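Bench notebook - blinds, glare and the window wall
Last updated: 14 Aug 2025 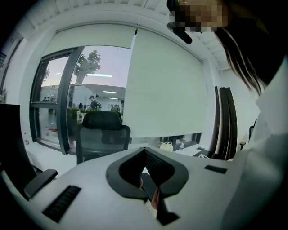

Picking this up again after a fortnight of meaning to. The question on the first page of this book was whether the window wall makes the room too bright to work in, and I have had enough people squinting at me over their tea to want an answer before the autumn. I'll put down what I did, what I think, and what is still to do, and Zuzana can scribble in the margins as she always does (please do, Zuzana, your corrections are better than my notes).

First, the arrangement, for anyone who comes to this cold. The wall has one long window in a dark grey frame, and a thick upright divides the narrow left-hand pane from the wider one in the middle. There are two white roller blinds. The smaller of them only ever seems to get pulled down a little way, over the top part of the glass, and the big one on the right is usually left nearly all the way down, close to the sill. Through whatever is left uncovered you look into the bright space beyond, with the tree in it and those long lights, and people going past. I am very fond of that tree. It has a pale trunk and a good head of green on it, and when you have been staring at close work for an hour it is a kindness to look up and find something a bit further off.

So the trouble with simply pulling both blinds down, which was the first suggestion, is that we lose the tree. I know that is not a technical objection but I am writing it down as one.

What I tried this week. I took the Kilex light meter (the old one with the cracked case, the newer one has gone to Damilola's bench) and set it face up at the end of my desk nearest the window, then again at the far end, and went through the blinds one way and another. Both up, both down, small one part way with the big one down, and the other way about. I did it once in the morning and once after lunch. I had hoped to do an evening set but I forgot, and then I had a train.

The short version is that the big blind does nearly all the work. With it down the meter at the near end dropped by 43 per cent in the morning set, and the small one on top of that took off another 3 per cent, which I would not trust to be anything but my own shadow. After lunch the big blind gave 31 per cent. I repeated that one as it looked low, and got 31 again, so I'll believe it.

What the meter does not tell you is how it feels to sit there, and I'm afraid I have only my own eyes for that, and they are not young. With the big blind up I find I tip my head down and to the left, and by the middle of the afternoon my neck knows all about it. With it down I sit straight. The small blind I could hardly tell apart, up or down, except when I was standing, when having it down a bit over the top of the glass was rather pleasant. Damilola is a good deal taller than I am and says the same thing more strongly, so perhaps that blind earns its keep for the tall.

I had also wondered about the ceiling. It is all white slats, and the walls are as pale as anything, so a lot of light simply gets thrown about in here whatever the window is doing. I switched our own lights off for the second half of the after-lunch set - with apologies to everyone, and thank you for not shouting - and it was still quite bright enough to read a drawing by at the near end. At the far end it was not, and I put them on again when Zuzana Štěpánek held up her pencil and asked me which end of it was which.

A word on the blinds themselves while I am at it. I like a plain white blind. They hang flat, they don't draw the eye, and the big one does very well as something to look at when you are thinking. Etotmont sent a sample book in grey and a sort of oatmeal, and I held the squares up against the glass one after another, and I can't say any of them pleased me more than what we have. The oatmeal made the room look like a dentist's. There is a Bendik fabric with a slightly open weave which lets you see through it when it is down, and that one I would like to try properly, as it might let us keep the tree and lose the glare at once. I have asked for a larger piece, 40 cm wide if they can manage it, so that it can be clipped up at eye level for a day or two.

Damilola thinks we should move the desks and leave the blinds alone. If the long desk were turned so that we sat side-on to the glass, the bright part would be at the shoulder and not in the face. I can see the sense in it. It would mean moving the Paisan shelving, though, and I remember very well what happened to my back the last time we moved the Paisan shelving, so I have put it on the list in pencil.

To do:
- evening set with the meter, and set an alarm so that I don't forget it
- repeat the morning set on a dull day, when one comes
- chase the Bendik piece
- ask Damilola Dauda for the newer meter and compare the two side by side, near end and far end
- try the long desk side-on for an afternoon, without touching the shelves if it can be done
- look at all this again in December when the light is low

Until then, could we please leave the big blind down in the mornings and the small one wherever the last person liked it. Anyone who wants more of the tree in the afternoon is welcome to roll the big one up a bit, only let it down slowly afterwards, as I don't want the bottom bar banging on the sill.

Margin note, Z.S.: the far end reading on the second line of the morning table should be with the small blind up. You have it down. I was standing next to you.

Quite right, corrected now. It makes no odds to the figures above but the table was wrong and now it isn't. I'll do the evening set tomorrow if the weather holds.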